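I spent most of August on a bug that lived in eight lines of code, and I want to write it down while I still remember how it went.

Some background. I've been building a task called "move the wall art" in our simulated house. It runs on Bullora, our little planning layer, which sits on top of a controller we call Grillow (don't ask, the name stuck). Bullora picks the grasp, Grillow turns it into joint motion. On paper it's a simple job. Get to the poster, take hold of it, carry it somewhere else without bashing it into the furniture.

The trouble started with the approach. Flat things on walls are mean to a planner! The collision checker wants you to stay away from the wall, and the grasp wants you right up against it. I had padding of 8 mm on everything, and the planner kept deciding that no grasp existed at all.
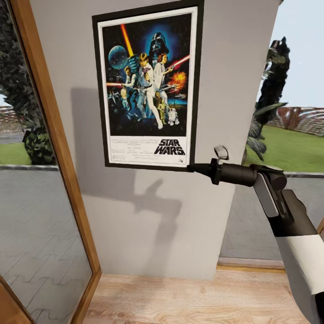

The gripper by the lower right corner of the Star Wars poster.

So I did what everybody does and turned the padding off near the target. Then I got plans, lots of them, and plenty went straight through the wall. I ran a batch of 200 and 118 of those came back with the wrist inside the plaster – which the planner happily scored as a success. Oops.

The fix was to stop treating the wall and the frame as one object. My scene loader was merging them at import, so switching off padding for one switched it off for both. I split them, gave each its own margin, and made the frame part of the robot once it's held. That last bit matters a lot more than I expected, especially in the kitchen, where you've got a counter, cabinets and a faucet to think about and a big flat rectangle stuck to the end of your arm.
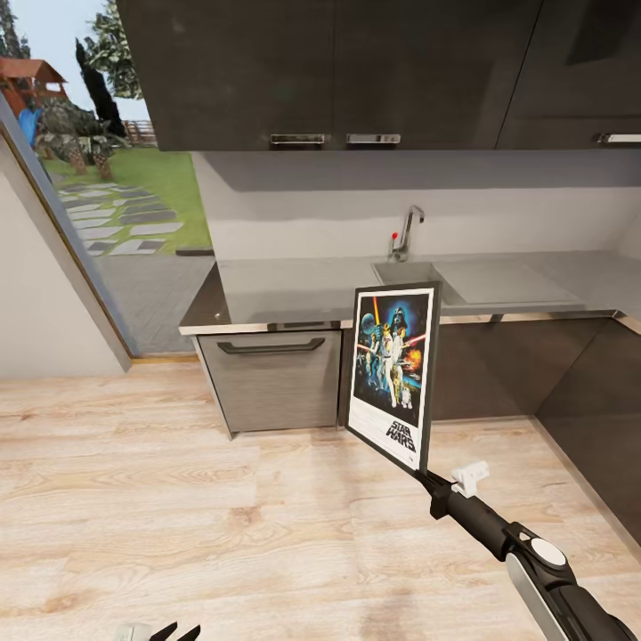
Do you have to replan once the object is in the gripper?
I do, every time. The shape of the robot has changed, so the old path was checked against the wrong outline and I throw it away.

Replanning costs me 1052 ms on my desktop, and I can live with that for now. I tried caching the checks and got a mess of stale results, so that branch is parked. Next up is tilt. Grillow only tracks position tightly while carrying, and I'd like it to care about angle too. I have a half-written cost term for it and a very long list of log files to read first.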